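# The Fourth Rule

The result came in at 3:40 in the morning and she was the only one in the building to see it.

She had been at Culora for five years. The lab took in old office computers by the pallet and taught an arm to take them apart. The drives went to one bin, the memory to another, the processors to a third. The bare cases went out the back door to Destis, who paid by weight and complained about screws.

The method was called Joubert, after the street where the first version was written. It had four rules. The first three told the arm what to look for, where to grip and how hard to pull. The fourth told it when to stop. If the force on the fingers climbed and the part did not move, the arm was to let go, back off and mark the machine as a failure.

Failures went on a shelf. By October the shelf was full.

She had read the logs for 510 machines that month, mostly at home, with her shoes off. Drives were the worst. The caddies had plastic rails that caught on one side, and the arm pulled straight, felt the catch and quit. A person would have wiggled it. Everybody in the lab knew that and said so at lunch, and then went back to adjusting the force limit up or down.

So on the night of 30 Oct 2024 she took the fourth rule out. In its place she wrote a new one. When the part sticks, hold on. Lean it a little one way, then the other, and write down which way gave.

She put a case from the failure shelf on the table and sat on the stool with her hand near the stop button.

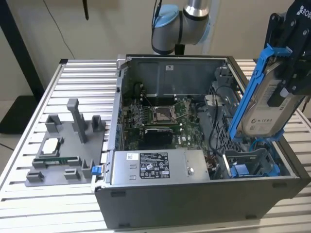 *Photo: Culora bench camera, night run. Courtesy of Troltero.*

She let the run go to the end. Then she read the log line by line, the way she would have read one from a stranger. Catch on the left rail. Lean right. No change. Lean left. Force down. Pull. The whole thing took less time than it took her to read it.

She got the next case off the shelf, and the one after that. She did not change anything between them. She had learned that the hard way in April, when a good week turned out to be three different versions of the code and could not be used for anything.

One drive would not come. The arm leaned it left and right and left again, and she watched the numbers and did not press the button. After a while it set down a line she had not written any words for, just the two directions and a zero beside each. Then it waited. She opened the fingers herself and marked the case with tape.

She thought about that zero on and off for the rest of the night. Under the old rule the log would have said FAIL and the time. Now it said what had been tried. It was a small thing to be pleased about -- but she was pleased.

Troltero owned the arm and wanted a number every month. The number was machines finished, and it went into a box on a form. She filled in the box. Underneath there was a line for comments, which she had always left blank, and she wrote that the stopping rule had been replaced and that the shelf would need to be run again from the start, all of it, before anyone quoted the figure.

Then she went and counted the cases that were left, wrote that down too, and put the kettle on. The first truck from Destis was already backing up to the door.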